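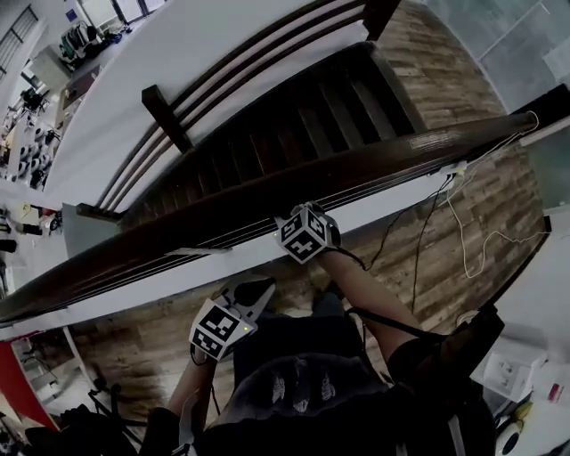 The handrail job was meant to be the easy one. Wipe the rail, top to bottom, nothing heavy, nothing sharp. Then in April the arm at Jultau dropped its cloth down the stairwell and kept wiping. Bare fingers on varnish. It went on for 9 passes before Chantelle Mabaso hit the stop.

No one hurt. A long scratch, a bad afternoon. But why didn't it know?

Force reading, says Vusumuzi Chauke, who went through the logs. The fingers pressing on wood looked the same as fingers pressing cloth on wood. Close enough, anyway. The software, Dristance, had learned from 800 hand-guided wipes and not one of them had a dropped cloth in it.
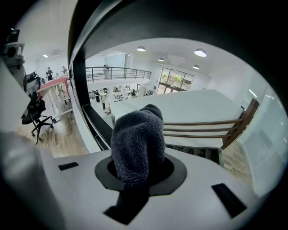

Gray microfiber cloth at the hand-held gripper, upstairs by the handrail.

So now the demos include failures. Slips, bunched cloth, a grip let go on purpose. Mabaso also wants a hard rule – lose the cloth, stop in place, no retry. Chauke thinks thats too strict and the arm will freeze every few minutes. They were still arguing when we left.

The stairs get taped off for every robot run until it's settled. The scratch hasn't been fixed.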